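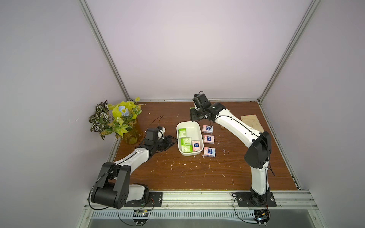
Re: shared mailbox rules running twice after the April update

Had the same thing on our side, the rules in the shared mailbox fire once on the server and then again in the Navex desktop client. Took me most of a morning to see it. Server copy moves the message to the folder, client copy doesn't know that, goes looking, finds the moved one and files it again under whatever rule comes next. Two arms mounted on the same table, basically. So you need to pick one of them and turn the other off, there is no setting that makes them take turns.

What I did, quick version, sorry, have to leave in a bit:

- close Navex on every machine that has the shared box open. Every one, also the laptop in the drawer
- log in to webmail as the shared account, export the rules, save the file somewhere
- delete the client only rules (grey icon). leave the server ones
- start Navex on ONE machine, let it finish syncing, then the others

Ours had more than 300 rules in it, 70 of them pointed at folders that don't exist any more. Those don't give an error, they just skip, but they do slow down teh sync.

On Fri, somebody on the list wrote:
> We moved the shared mailbox from Traltix to Navex and now about half
> of the incoming mail ends up in the wrong subfolder. Rules look right
> when I open them. Deleting and re-adding the account in the client
> helps for an hour or so, then it comes back. Is there a limit on the
> number of rules? Somewhere I read 500.
>
> Also the out of office reply goes out twice, not sure if related.

500 is the limit for server rules as far as I know, client ones dont count towards it. So probably not that.

Re-adding the account only helps until the client pulls the rules down again, so that fits with what you see. The double out of office, yes, I'd say related. Check whether the old Traltix reply is still switched on, the import tool copied ours over as a normal rule with no name. Easy to miss, it sits at the very bottom of the list.

If it's still wrong after all that, send the sync log (last 4 pages or so is enough) and which client version. Take the addresses out first please, archive is public.

Back online after 3pm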